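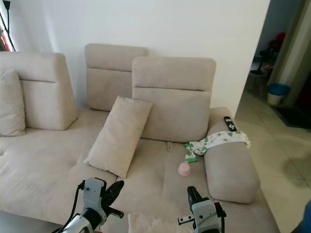
Why does the sea go in and out?
Mostly the moon does it. The moon pulls on the ocean, and the water bulges up toward it.

I stay by the beach at Losness every June, and at 9 in the morning my sandcastle spot is dry. By lunch it's gone — whoosh, under the waves! 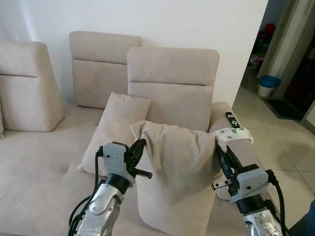 The Earth keeps spinning, so most beaches get two high tides and two low tides a day. Want to go rock pooling? Pick low tide, and bring a grown-up!
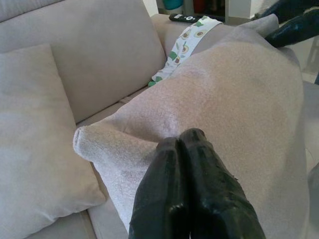

A fuzzy blanket on the sofa.

My friend Shu-fen Leung checks the tide table first. Smart!
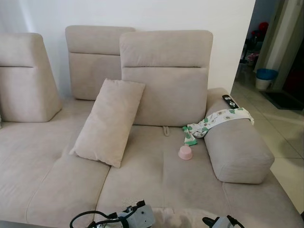
Sofa and throw pillow.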